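Going back to the Warden in Viravik

I finished my second run of Viravik in August and meant to write this up sooner. The first time I played a Coughlan scout, like most people, and spent the whole game shooting things from rooftops. This time I picked the Warden, the slow class with the shield, and it changed how I think about the game.

The Warden gets one ability worth talking about, called Hold Ground. You plant the shield and anything that hits it loses stamina. At level one it takes 50 stamina to use and you only have 70, so you get one go at it and then you're walking backwards for a while. I nearly quit in the Bisham marshes over this. The frogs come in groups and they don't care about your shield.

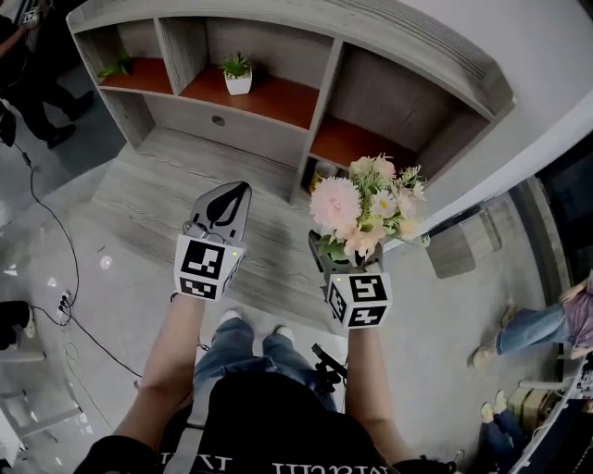

Flowers in the right hand, nothing in the left.

What fixed it was the heavy belt from the trader outside Bisham. It costs 886 coins and I'd ignored it on my first run because the scout can't wear it. It brings you up to 100 stamina, so you can use Hold Ground twice in a row. Sell the spare boots and the marsh lanterns and you'll have most of the money before you leave the area.

After that the middle of the game is pretty easy. Stelia, the boss in the glass tower, took me eleven tries as a scout and two as a Warden. She has a long charge attack that drains her completely if it lands on a planted shield. Stand near the stairs, plant, wait for the flash, then hit her until she gets up. Don't bother with the side platforms.

My friend Deming Du played it with the short spear and reckons that's quicker. I tried it for an evening and went back to the mace. The spear has better reach but you have to let go of the block to use it, and I kept forgetting.

I still don't like the map. The colours for locked and unlocked doors are too close together, and the last patch made the icons smaller. You can turn on labels under Display, but they switch off again whenever you change zones.

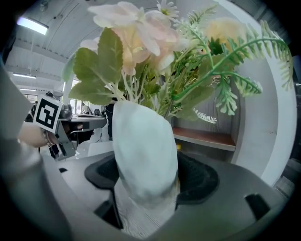
What I'm playing next

I've started a third save with the Tinker. I'm only as far as the harbour and have already run out of wire twice. If anyone knows where to buy more before the lighthouse, leave a comment.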